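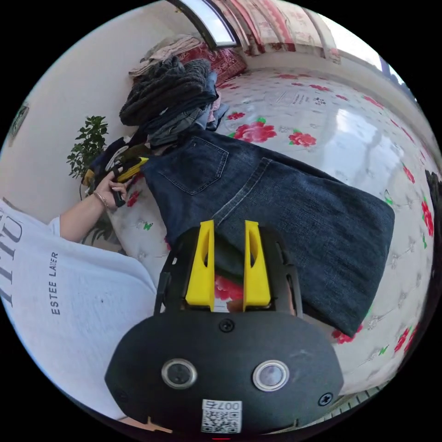
About Lorneris

Lorneris is an independent test shop for grippers, arms, cameras and controllers. We compare parts that are sold for the same job, under the same conditions, and we write down what we measured. We don't manufacture hardware, and we don't take a commission on anything a client buys after reading one of our reports.

The company was started by Omar Karam, who had spent several years commissioning pick-and-place cells and wanted a way to choose a gripper before the cell was built. The first bench was a steel table, a secondhand arm and a load cell. The bench is still in use for pull tests.

What we test

Most of our current work is on two-finger grippers and soft goods. Rigid parts are well covered by data sheets: payload, stroke, closing force, repeatability. Those numbers say very little about a waistband or a sleeve. Cloth folds under the finger, slides out sideways, or brings the next layer along with it. Denim is a useful middle case. It is heavy enough to load the fingers and stiff enough to hold a fold, and a seam can be three or four times as thick as the panel next to it.

Each finger set goes through the same sequence:

Single-layer pinch on a flat panel
Pinch across a seam
Edge pickup from a sheet
Separation of one garment from a stack
Drag test at low speed, then at high speed
Repeat of the pinch tests after 1000 closing cycles

A finger set is scored on grip retention, unwanted pickup of the layer below, and surface marking. We report the three scores separately. Clients have asked for a single combined number, and we have declined, as the weighting depends on the job.

Hand-held and arm-mounted trials

Trials are run in two forms. Hand-held trials come first. The operator carries the gripper and works through the task directly, at whatever angle the garment calls for. Finger shape can be judged quickly this way, and a bad tip profile is usually found before any arm time is booked. Bedding, clothing and household surfaces are used as they come, with daylight or room light.
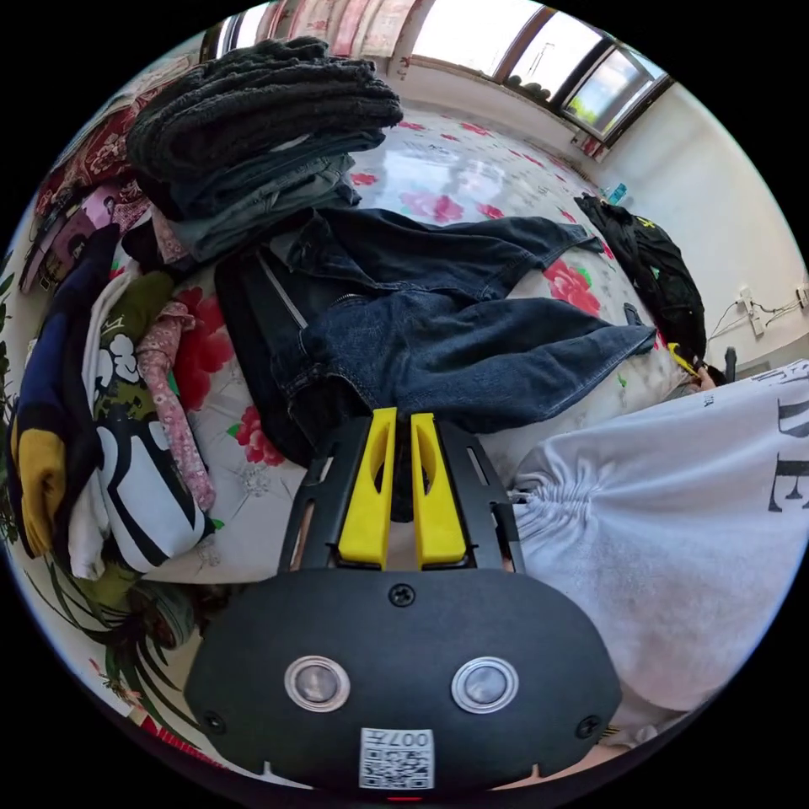 Do the results from a hand-held trial carry over to an arm?
Finger geometry and pad material carry over well. Approach speed and force control do not, so those are measured again with the gripper mounted on the arm.

Arm-mounted trials are run at our Sidby site. The arm is bolted to a fixed plate, the gripper is mounted on an adapter of known mass, and the controller is set to the vendor's default values for the first pass. A second pass uses values tuned by our staff, and the tuned values are printed in the report so that the client can repeat them.

Cameras and controllers

Camera comparisons cover field of view, exposure recovery near windows, and how much of the fingers remains in view through the full stroke. Wide lenses keep more of the workspace but bend straight edges near the rim, and this has to be calibrated out before any position is taken from the picture. Glossy fabric and printed fabric are both on the standard list. Plain matte cloth on its own gives results that are too favorable.

Controllers are tested for latency and jitter under load. We log command time and measured finger position on the same clock. The logging software, Kereck, was written in house and is supplied to clients along with the raw files.

Where we are now

To date we have completed 492 test runs on fabric and 309 on rigid or mixed items. The Paquette series, our set of reference garments, is replaced every March, when washing and handling have changed the cloth enough to affect the pinch scores. Old and new sets are run side by side for one week to give an offset.

Working with us

A standard comparison covers two grippers or two finger sets and takes nearly a month from receipt of parts. Please send mechanical drawings, the mounting pattern, supply voltage and any firmware notes with the hardware. Spare fingers are appreciated, as worn tips are cut up for inspection after the cycle test.

Clients may attend the arm-mounted trials. Reports are sent to the client only and are not published without written permission. Hardware is returned at the end of the job in the condition recorded in the wear section.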